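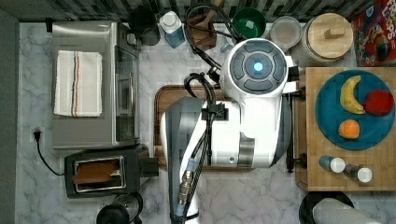
Marble-patterned countertop with a wooden cutting board.

Kitden home cooking grant – progress report to Aravent, October

Prepared by Gunther Reinholz

We were asked to report on whether the recipe cards are changing what people cook at home. My short answer is that I don't know yet, and I would be wary of anyone who claims to.

We mailed 424 card packs to households in Patthorpe. Of those, 86 sent back the first survey. People who return a survey on cooking are probably people who already like to cook, so the cheerful tone of the replies should be read with care. Most said they had tried at least one recipe. The lentil soup was the favorite and the baked fish got hardly any mention. Several people wrote that the cards were "nice to have," which I take as polite.

The evening classes are harder to defend. We planned for 50 places across the fall and filled around half. The Soomro hall is cheap, but the last bus leaves before the class ends and we knew that when we booked it. Moving the start to 5:30 helped the parents and lost us the people who work until six. I would like to try one Patthorpe class at midday before we spend more on flyers.

Costs are on plan except for printing. The second print run came back with the oven temperatures missing from 6 of the cards, and the printer has agreed to redo those at no charge. We are still waiting for them.

The original proposal promised a drop in takeout spending. We have no starting figure for that, and asking people now what they spent last spring will get us guesses. My advice is to drop the claim and ask for two weeks of food diaries in its place – fewer households, but something we can check.

What we need from Aravent before the next payment: a yes or no on the diaries, and a decision on whether unused class money can go toward bus fares.

Recent reports
Kitden: first survey form and cover letter
Soomro hall: booking terms and hours
Patthorpe recipe cards: list of corrections
Notes from the spring planning meeting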